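Minutes of the September meeting

Present: Diễm Hà (chair) and six members. Apologies from the Viltberg group, who hope to send someone next time.

1. Minutes of the last meeting
Agreed as a true record, with one change: the hire charge for the Grullel hall is 200, not 250.

2. State of the workshop
Diễm Hà went through what still needs putting away. The pedestal fan is to stay near the window until the weather turns. Its cord should be taped along the wall. The mop has a hook and should go back on it after use – this was also raised in July.
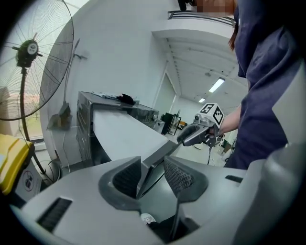

Guvia Community Workshop – Rooms and Equipment Group

Papers and packaging should no longer be left on top of the grey cabinet. Anything still there on Saturday will go in the recycling. The black shelving rack further down the room will be sorted by shelf, and labels are to be bought from Yuan.

3. Money
Balance stands at 2,630. The electricity bill of 854 has been paid. Two subscriptions are outstanding and reminders will go out.

4. Any other business
The side door is sticking again. Diễm Hà to ring the landlord. A request for a second key was put off to the next meeting.

The meeting closed at 7 pm.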